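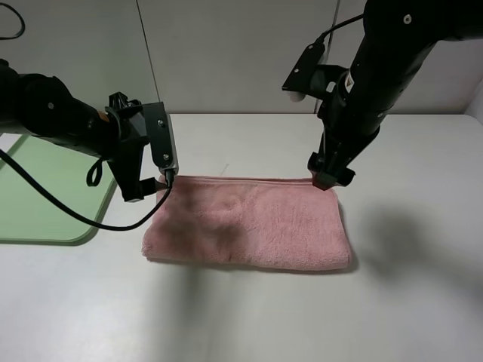
Hi all, quick update on the Rillier court monitoring project, October 2026.

We've now sat through 17 hearings in the Grirnum land eviction case, and wow, they run long! The lawyers for the displaced families finished their opening arguments, and the judges asked a lot about the emergency order (still no ruling on that). Our notes are up to 237 pages, and I've sent the first batch to Lemieux for translation.

Money-wise we've spent $601 on transcripts, a bit more than I'd planned, so I moved some over from the travel line. I hope that's okay with you.

The state's side starts in November. I'll need 8 more observer passes by then, and the forms went in last week.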